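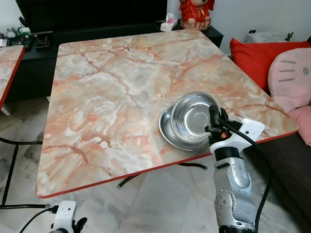
Lizeth Quispe
Two-arm build, living room edition, month four. Long thread, mostly wiring and grippers. Mute if you follow me for the bread.

Lizeth Quispe
Where it stands: both arms move, both grippers close, and the control loop runs at a steady rate with the pair of them on one machine. The code is a repo I call Plalari. It is a mess and will stay private until it isn't.

Lizeth Quispe
Current task is bowls. Stainless steel, stacked, take the top one off and put it down beside the other. I picked it in December because I thought it would be an afternoon's work.

Lizeth Quispe
Steel bowls are bad for three reasons I have measured and a few I only suspect. The rim is thin, so the finger has very little to close on. The wall curves away below it. The inside is a mirror, so anything that looks for an edge finds the ceiling light first.

Lizeth Quispe
The failure I see most: the finger reaches the rim a few millimetres low, pushes against the wall, and the top bowl tips instead of lifting. Once it is leaning, the grasp angle I planned is wrong and the arm carries on with it anyway. Open loop after contact. My fault.

Lizeth Quispe
Fix one was to come in higher and slower. Higher helped. Slower made no difference I could find in the logs and doubled the time per attempt, so I put the speed back.

Lizeth Quispe
Fix two was watching motor current on the gripper. Free travel is quiet, contact gives a clean step, and a slipping rim gives a sort of ragged slope. I stop on the step, wait, then close the rest of the way. Threshold is 176 in raw units. Don't copy that number, it belongs to my gearbox and my grease.

Lizeth Quispe
Logged attempts to date: 1,007. That covers everything, including the evening I ran it with left and right swapped in the config and didn't notice until the wrong arm set off.

Lizeth Quispe
Cables, as several people asked. The gripper lead runs down the outside of the arm with a slack loop at the wrist. I tried it tight to the arm first. It looked much better and pulled its own connector out at full wrist rotation.

Lizeth Quispe
Rule I use now: turn the joint to both limits by hand with the power off, find the longest path, add a thumb's width, then tie it. Tie it loosely. A hard cable tie on a moving lead will cut into the jacket – I have one here with a neat groove in it.

Lizeth Quispe
Gripper brackets are the fourth version. The first three flexed. Version two was the worst because I had made it lighter in exactly the place where it needed to be stiff. Four has thicker walls and keeps its cutouts, and I can get a driver to the screws without taking the finger off. That last part saves more time than anything else I've changed.

Lizeth Quispe
The table folds. Yes, I know. It moves a little when an arm stops hard, and you can see it in the position traces as a small ring that dies away. I ramp the last part of each move now and the ring is down to where I can ignore it. A proper bench would be better and would also leave no room for the sofa.

Lizeth Quispe
Power: one supply per arm. I had both on a single supply and the second arm would brown out when the first one lifted from full stretch. Symptom was a servo dropping off the bus at random, which I spent two weekends treating as a software bug.

Lizeth Quispe
Someone asked about emergency stop. It cuts motor power to both arms and the arms then fall down. Put something soft where they land, or park them low before you test it. Do test it.

Lizeth Quispe
Bus timeouts: I set 600 microseconds per read and allow one retry. Two misses in a row and the arm holds position and complains. Before that it would cheerfully use the last good value for as long as you let it.

Lizeth Quispe
Next: wrist bearing on the left arm has some play in it, so that comes apart this week. After that, plates. I expect plates to be worse, with even less rim to hold and a much flatter approach.

Lizeth Quispe
Will post the current traces when I've labelled the axes.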